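Posted Thursday by Garnet Fortin - Grondard shared workshop notebook

We use cookies to remember your login. OK / Manage settings

Gripper, new fingers, day 2.

Swapped the stiff fingers for the long curved ones last night and I am so happy with them! The old pair only touched at one corner, so anything thin slid straight out. I shimmed the left pivot with a 3 mm washer, backed the stop screw off two turns, and now the tips come together square. Marietjie had a go before lunch and had the hang of it in a couple of tries.

Cloth is the real test, of course. Towels are easy (plenty of thickness to bite on), but the big soft stuff wants to creep out sideways as soon as you drag it. So I went for a bunch and not a single fold - come in low, close slowly, then lift.
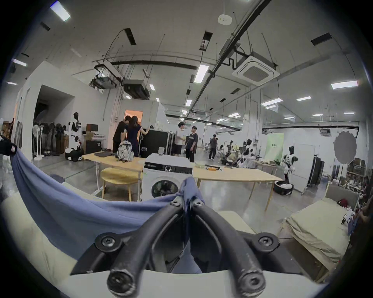

Blue cloth gathered between the tips, washing machine straight ahead.

Logged 20 pulls on the bench afterward with the spring scale, dry cotton only. Two slips, both when I closed too fast. I'd love to see what a rubber sleeve does for that, and Harvey thinks he has some offcuts in his drawer.

The fingers are scuffed already, mostly cosmetic I think, but I'll keep an eye on them. Hex screws got a dab of threadlocker on Yvette's advice.

Still to do:
- print a spare left finger, 52% infill
- ask Brittany for the short hex key back
- try a wet towel!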